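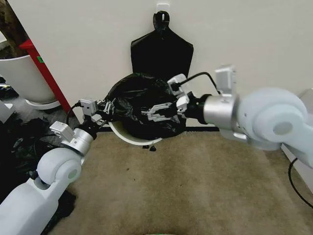 Quick review of the Stodine two-arm home setup, trash liner chore only. Had it on loan since May and this is the one job I kept going back to, becuase I hate it. Setup is simple. Round white bin against the wall, spare bag on a stick-on hook above it, one gripper on each side of the black plastic. Looks easy. Bags are awful for machines though - thin, slippery, they bunch up and stick to themselves.

What I liked: the grip. Thin plastic and it holds on without shredding it. Two hands really matter here, the one-arm Sollisetti I tried before just dragged the bag sideways. Arms are quiet too. Menon software is ok, menus a mess.

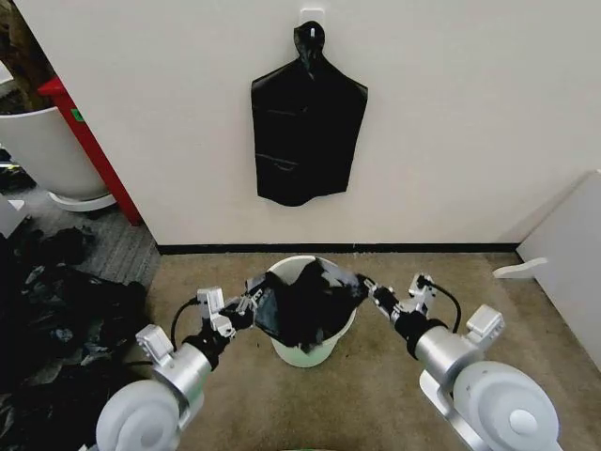 What I didn't: slow. Best run was 124 seconds for a liner I can do in ten. And it wants the bin in the same spot every time, move it a little and you're teaching it all over again. Also big. Those elbows need room, forget a narrow kitchen. Destska says thier next version is smaller - we'll see.

So can it do chores yet? Sort of. One chore, one bin, me standing close by. For a shop floor with 100 identical bins, maybe. At home, no, not at this price. 2 stars out of 5, would look again in a year.

December 2019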